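**Re: cloths in a basket, folded flat or just stuffed in?**

**chevronfan39:** I keep reading that everything should be folded before it goes in the basket. I have a white plastic one with holes in the sides, a yellow cloth, a big white one, and the kids' face cloths. Is folding worth the time? 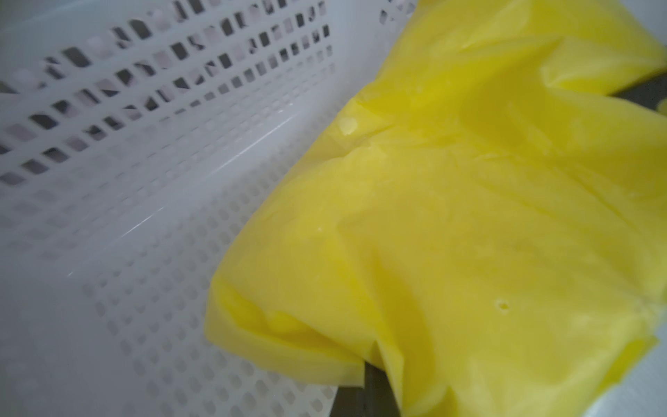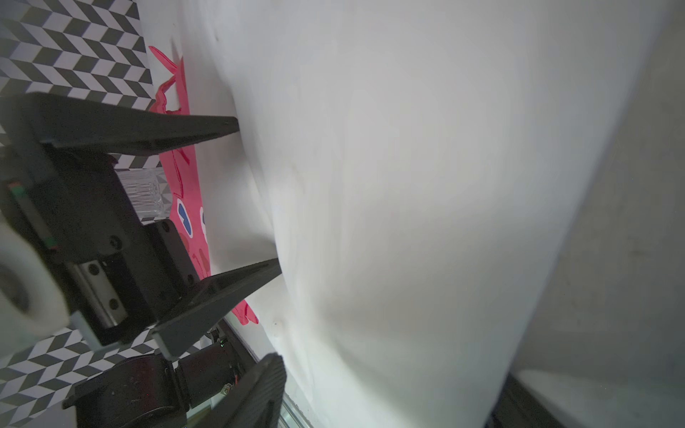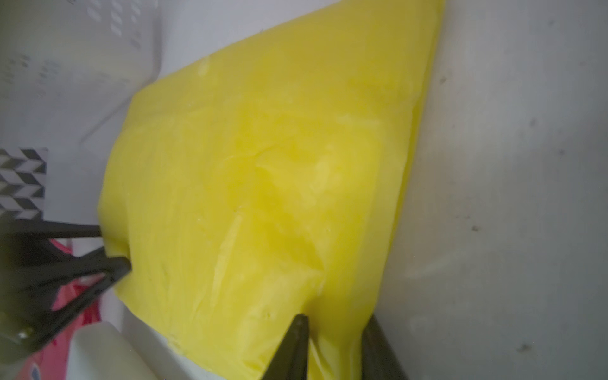
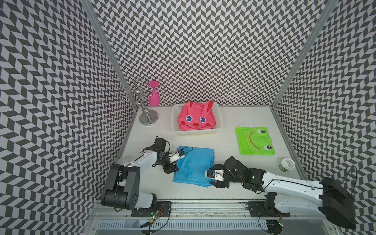 *Last one: bunny in the basket, frog on the table.*

**Triker:** I doubt it. I folded everything for three months and by the second grab it was a heap again. Stuff it in.

**fladthorpe_43:** Depends on the cloth. Your yellow one has creases in the third picture and I can't see why that would matter if you're wiping a table with it. The big white one I'd fold, mine takes up half a shelf otherwise.

**lema2:** Disagree with Triker. Folded means you can see which one you're pulling out. The bunny's ears stick up, so a kid can find it.

**Triker:** You can find a pink bunny in any pile. That proves nothing about folding.

**lema2:** Try finding a plain white one, then.

**chevronfan39:** Someone over on the Sirkomcombe board swears by rolling. Anybody done it for more than a week?

**fladthorpe_43:** Nearly a year with hand towels. They unroll when you take the one next to them. I went back to folding in half, twice, and stopped there.

**Triker:** So a rough fold. I can live with that. Still wouldn't bother with the yellow.

**chevronfan39:** OK, folding the white and the kids' ones, yellow goes in however it lands. Will report back in December if I'm still doing it.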